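Subject: Re: [Sketside] table covering
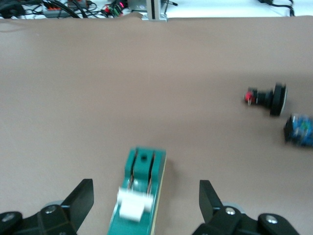 On April 29, 2025, the Skatari list wrote:

> Does the tan covering need replacing? Ours has gone wavy
> at the far edge and parts placed there won't sit flat.

Not yet. Trim the sheet to 154 cm and tape the far edge again. Keep the teal slotted piece lengthwise, 80 cm in from the left, with the white block across the near part of the slots. Offcuts go to Dosteo, shelf 133.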